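February, a bit past nine at night

My hands smell like orange cleaner and I have sawdust in my bra, so I'd call it a decent day. The kettle's on. Boros is asleep on the drop sheet, which I told him four times was not a dog bed, and I gave up around supper.

So, the table. I dragged it up from Mum's basement at Christmas and it's been standing in my front room under a blanket ever since, making me feel guilty every time I squeezed past it with the laundry. Margaux Leclerc came over after lunch with her good sander and a bag of clementines and said we were starting whether I felt ready or not. I wasn't, I had half a plan to watch curling all afternoon, but you don't argue with Margaux when she's already got her toque off and her sleeves up.

We spent the first hour just scraping. Somebody (Grandad, I'd bet money on it) had put some sort of varnish on it in the seventies that had gone the colour of old tea, and then somebody else had put another coat over that without cleaning it first, so there were bits of grit and what I'm fairly sure was a cat hair sealed in forever. Well, until today! It came off in these lovely curls in some spots and in others it just went to gum and clogged the scraper. Margaux does long strokes away from herself, very calm. I do short angry ones. Hers looked better, obviously.

Under the place where Grandad always sat there's a dent shaped like the bottom of a mug, and beside it a row of tiny nicks where he used to tap his pipe knife while he was thinking about the crossword. I'd forgotten all about that sound. I got a bit teary, and Margaux very kindly went to look for more sandpaper in a drawer she knew perfectly well had no sandpaper in it. We've decided the nicks stay. I sanded round them by hand with the fine stuff wrapped on a bit of eraser, and it took forever and I'd do it again.

The big sander is a beast. I had the window open to keep the dust down and it was minus something miserable out, so there I was in my parka and safety glasses, humming along with the motor. The neighbour's kid stopped on the sidewalk to stare. I waved. He did not wave back.

Money, while I remember, because I promised myself I'd write it down this year: 164 dollars so far on this "free" table. That's the clamps, the glue for the split leaf, sandpaper in every grit known to humankind, masks, and the tin of Burnivix oil that the fellow at Livel talked me into. He said the cheaper one goes sticky in a humid summer and I believed him on the spot. I have no idea whether it's true. I also came out with a new set of furnace filters and a chocolate bar, but those aren't going on the table's tab.

Jad Nasrallah phoned in the middle of all this about the spring supper out at Huklow, and could I bring the pickled beets again, and was it true I was stripping down my grandfather's table. Word gets around! He's done a couple of pieces himself and he had Opinions. He thinks I should go pale, just a clear coat and let it be blond, everybody's doing it now, it'll brighten up the room. Margaux was shaking her head at me from across the room the whole time he was talking – she could hear every word, he's got a voice like a foghorn – and mouthing "walnut".

I don't want either one. I don't want blond and I don't want that glossy dark dining room brown that shows every crumb. What I want is the middle one, the brown it was when I was small, with some life in it and patches where it goes deeper for no reason. I just have to not lose my nerve when I'm standing there with a rag in my hand, and go pale because Jad's got a loud voice.

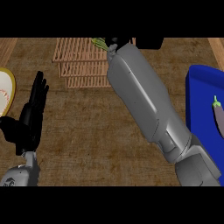
The brown I'm after – scuffs, darker patches and all. The planks at the top corners are too orange.

Showed it to Margaux and she said "well that's just a used table", and yes, exactly, that is the entire idea. She's coming round to it. We did a test patch on the underside with the Burnivix straight from the tin and it came up warmer than I expected, a touch red, so tomorrow I'm going to try a bit of the brown stain first, let it dry properly, and oil on top of that. Two patches side by side, one coat and two coats, with masking tape labels so I don't muddle them like I did with the bookshelf.

The split leaf is glued and clamped and I'm not allowed to touch it till morning. I have touched it once already. It's fine.

Supper was eggs on toast standing up at the counter, since every other surface in the house has a fine layer of dust on it, the butter dish included. Margaux ate 5 clementines and left the peel in a neat little stack on the windowsill. She went home before dark because the road was starting to glaze over, and she rang twice on the way in the door to let me know she'd made it (the first time she got cut off).

Still to do: phone Mum and ask if she remembers what happened to the other chair. There should be six and I've got five, and I have a feeling it went to my cousin's first apartment and never came home. Also ask her about the initials. There's a set cut into the inside of the apron, very small, and they aren't Grandad's or Gran's. I only found them because I was lying on the floor with a flashlight looking for a place to do the test patch. Looks like an R and maybe a T, or it could be an F with ambitions. Mum might know.

My shoulders are going to be awful tomorrow. Kettle's gone. Bath, then bed, and I really do have to shift that dog.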